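Grandell Releases Revised Storage and Surface Range for Small Work Areas

Wed 28 June

Grandell has released a revised range of hanging baskets, rail brackets and washable table coverings for small enclosed work areas and beverage preparation benches. The range replaces the Gernwood series and is available in Canada through Jallico.

The revision covers 41 catalogue items. Bracket spacing has been standardized, and baskets from the earlier series can be transferred to the new rails without drilling. Rails are supplied in natural aluminum and can be cut to length on site with a fine-toothed saw.

"Most of the enquiries we handle concern benches with very little depth," said Solange Fraser, product manager at Grandell. "Moving the small items up to the rail and the wall leaves the table for the work itself. The basket does not need to be deep. A shallow one is easier to see into."

Baskets may be fixed with the supplied clips or with ordinary cable ties. Where ties are used, they should be spaced evenly along the top edge and trimmed after loading. The rated load for the standard wire basket is 50 newtons, evenly distributed. 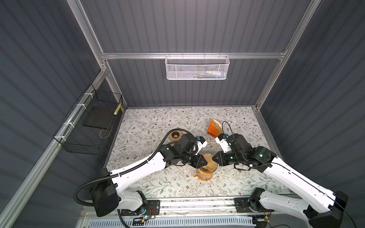 Which items belong in a hanging basket and which should stay on the table?

Light, flat or seldom-used items go in the basket. Anything poured from, unrolled or opened during a task, such as a pitcher, a roll of packing tape or a box of coffee supplies, stays on the table within easy reach.

The table coverings are offered in plain white and in printed patterns, including leaf and flower designs on a white ground. Réjean Lachance, who directed the materials work, said the printed surface was tested against coffee, tea and adhesive residue. Stains left for about 119 minutes were removed with warm water and a neutral detergent. Abrasive pads and solvent cleaners are not recommended on any colour.

Coverings are cut to order. Customers should measure the table at both ends and at the centre, and submit the smallest of the three figures. An allowance for overhang is added at the factory.

Replacement clips for the Gernwood series will remain in stock until November. After that date, orders will be filled with the new clip, part number 3521, which fits both series.

Technical enquiries may be directed to Mackenzie Paquette, product support, Grandell. Dealer enquiries are handled by Gaétan Bergeron at Jallico.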